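Minutes of the Plaza Robot Working Group

Held on Tuesday, November 19, 2019 in the small meeting room, Flornholm building, ground floor

Present: Orla Geraghty (chair), Donal Mulligan (maintenance, and minutes), two colleagues from the Cronin workshop, and our contact from Dumovico, who joined by telephone and was very patient with the line.

Apologies: none received.

1. Welcome and previous minutes

Orla welcomed everyone and thanked the workshop for the loan of the long table, which made it possible to have the front cover and both wheel modules laid out where we could all get at them. The minutes of the previous meeting were agreed, with one correction: the spare charger is kept in the tall cupboard and has been all along. Donal apologised for sending two people to look under the stairs.

2. Matters arising

The new tyres ordered in July have come at last and are a proper fit. The old pair will be kept for bench work, as there is still some life in them and it seems a shame to throw them out. The request for a second key to the charging cupboard has gone in and Orla will chase it.

3. Condition of the machine

Donal took the meeting through the state of the Kerketar, and it was a cheerful report on the whole. Both drive motors were opened up, cleaned and put back. The left one had a good deal of grit behind the seal, and the seal has been changed. The right one was clean and was left with its existing seal, though Donal would like to look at it again before the hard weather.

The battery gave us 34 minutes of steady driving on the last full run, which is a little less than we had in the summer. Dumovico said over the telephone that this is what they would expect in colder air and that we needn't think about a new pack yet. They did ask us to stop leaving it on charge over the weekend. This led to a longish talk about who is last out on a Friday, and it was settled that the workshop will unplug it when they lock up.

The two screws on the front cover had worked loose again. The workshop suggested a drop of thread lock and a spring washer on each, and this was done during the tea break with everybody looking on and offering advice.

4. Front camera set-up

Most of the meeting went on this item, and rightly so. The camera had been refitted after the bracket was straightened, and Orla wanted us all to agree on how it should sit before anybody tightened it for good. She passed round two views from the plaza and we had a very useful half hour over them. 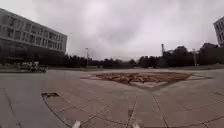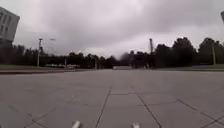 Both views: front camera, grey paving ahead, with the machine's white front parts showing at the bottom edge.

The chief question was whether those white front parts ought to be in view at all. Donal was in favour of keeping them. They give anybody at the desk a fixed mark to judge the camera by, and if they creep up or down from one day to the next we know the bracket has shifted. The workshop would have preferred to tilt the camera up and be rid of them, but came round when Orla pointed out how much of the picture is sky already. It was agreed to leave the tilt as it is and to put a dab of paint across the bracket and the body so that any movement shows.

There was some talk of the bending towards the sides in the first view, where the paving joints come round in long curves and the buildings lean out. Dumovico explained that the wide lens does this and that the correction table needs to be made afresh whenever the camera has been off its mount. Donal had not done so after the refit and will do it this week with the printed board, taking 50 shots in place of the 10 he took last time.

The softness in the distance was also raised. In the second view the trees and poles are quite smeared, while the joints close to the machine are crisp enough to follow. Orla asked whether the focus had slipped. Dumovico thought the compression setting was the first thing to try, and asked us to change that alone and to leave the focus ring well be until we have compared the results. Everyone was happy with this.

The workshop asked whether the reddish pattern in the paving might upset the path-finding, with its pale border and points. We don't know, and Donal will look through the logs for it.

5. Cleaning and weekly checks

The check sheet has been shortened to one side of paper — a great relief to all — and now reads: wipe the lens with the soft cloth only; look over both tyres; try the stop button before the wheels are let down; check the paint mark on the bracket; write down the battery reading. Please sign it legibly. There are several sheets in the folder that could have been signed by any of us.

6. Actions

Donal: new correction table; compression setting; plaza logs; right motor seal.
Orla: second cupboard key; letter of thanks to Dumovico.
Workshop: paint mark on the bracket; unplugging on Fridays; more spring washers.

7. Any other business

The kettle in the Cronin workshop has been replaced and we are all welcome to use it, provided we bring our own milk. Date of the next meeting to be sent round by Orla.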